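Chapter 7
Culverts, Drains and the Small Catchment

Most people who live in a town cross several creeks a day without knowing it. The water runs in pipes and box culverts under roads, car parks and back fences, and it comes to notice only when a pipe is too small for the rain that reaches it. This chapter deals with those crossings: how they are sized, how they age, and what happens to the land on either side when they are replaced.

Chapter 6 followed rain from the roof to the gutter. We now pick it up at the kerb. The case used throughout is Jarnard Creek, a short urban stream with a catchment of some 300 hectares and 14 road crossings. Its upper reach was piped when the streets were laid out. The lower reach is still open, with grassed banks and a narrow strip of casuarinas.

7.1 Who decides how big a pipe should be?

A culvert is sized for a design storm, meaning a rainfall of a given strength and length. The choice of storm is partly an engineering matter and partly a matter of what a council is prepared to pay for. A larger pipe costs more to buy and needs a deeper trench, and it passes more water to the neighbours downstream.

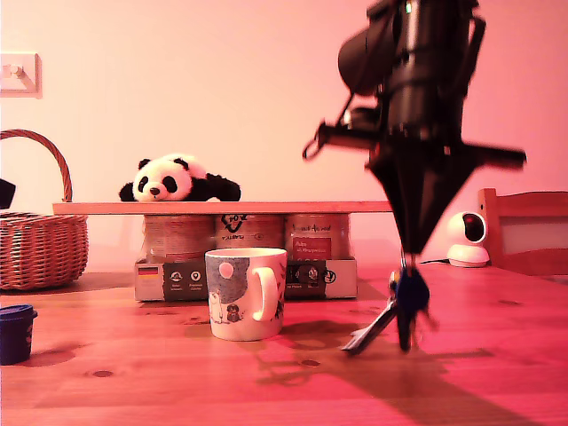 Mahnaz Arabzadeh told the first public meeting on the creek that the pipe under Kidero Street had been big enough when half the catchment was paddock, and that replacing it with the same size would be paying twice for the same flood. Her point is a common one in small catchments. Paving the ground changes the flow even if the rainfall stays the same. Water that once soaked in now arrives at the inlet within minutes, and the peak is higher and shorter.

Students should keep two terms apart. Peak flow is the greatest rate at which water passes a point. Runoff volume is the total amount that passes. A detention basin lowers the first and may do little to the second.

7.2 Bringing a creek back to the surface

Removing a pipe and rebuilding an open channel is called daylighting. It has been proposed for the 4 blocks above Ateş Reserve, where the old pipe has cracked along its joints. An open channel can carry more water than the pipe it replaces, but it takes up land – in this case a row of parking bays and part of a playing field.

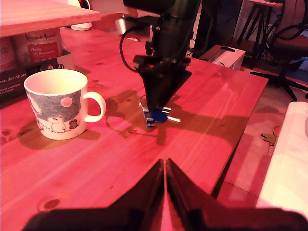 Fix the pipe first and talk about reeds later, wrote Iker Ibarra in a submission received in November. Other submissions asked about mosquitoes, fencing, mowing and the cost of moving a sewer main. We return to the sewer main in section 7.4, where it turns out to govern the depth of the whole channel.

Before reading on, find the nearest culvert to your school or home and note which way the water flows through it. Do this from the footpath, and stay out of the channel.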